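Bench Gallery: Small Furniture Parts, White Set

Udivholm parts index, sheet 3. Updated 25th March.

The set is a group of small white parts used for assembly trials at the Wivley bench. Marker tags on the parts give each one a known position and facing. Part drawings are kept in the Mamo folder under number 1464.

Blocks and bin

Four blocks belong on the left side of the black tabletop, with the bin to the right. The bin is rectangular, with round hollows molded into it and one square tag on the front face.

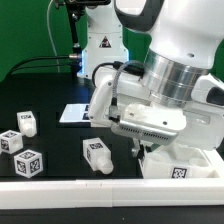 Tags are black on white throughout. A scuffed tag should be replaced before the next run, and the part checked again at low light. Wipe the tabletop with a dry cloth only — cleaning spray leaves a shine that upsets the tag readings. Spare tags are stored in sheets of 20.

Table assembly

The small table has a square top with an X-shaped brace pattern and chunky rectangular legs. Tags are placed on the top, on its front rim and on the lower leg sections. The white plastic has a matte, slightly layered surface.
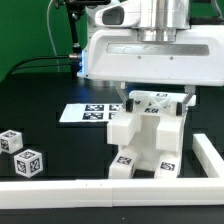
Leg fit is the main source of rejected parts. Light sanding with 300 grit paper is allowed on the joint faces, never on a tagged face. Parts that still bind after sanding go back to Jetutau for reprinting, with the part number written on the bag.

The next sheet covers the drawer and shelf parts and is due in April. Older sheets remain in the index under their original numbers.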